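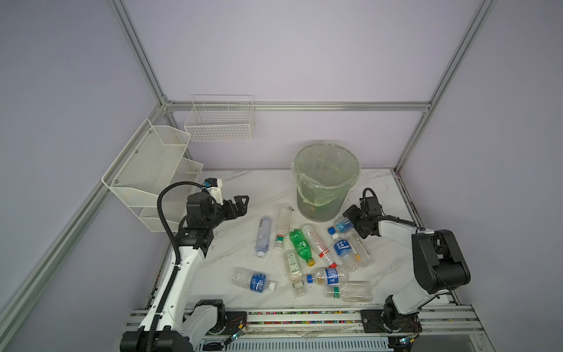 Navix Two-Arm Sorting Station

Club kit for robotics teams, grades 7 and up

The Navix station gives your club a pair of arms to program as a team, and bottle pickup is the challenge we love most! Clear plastic is tricky to see and every shape wants a different grip, so students get plenty to argue over at the table (in the best way). One group can write the left arm while another writes the right, then both work out who reaches first.

What you get:
Two arms with two-fingered grippers
Aluminum frame and wall panels
Front rail for both arm bases
18 lesson sheets, from first grip to full table clear
Spare finger pads

Bottles and bin are not included - raid the recycling.

Maricel Pascual's after-school club at Flamstead ran the bottle challenge for a full season, and her students wrote the scoring sheet that now ships with every kit: 70 points for a cleared table, minus 2 for each drop.

Setup takes two adults and one afternoon. The Matoušek lesson pack is sold separately. Club orders placed now ship in July.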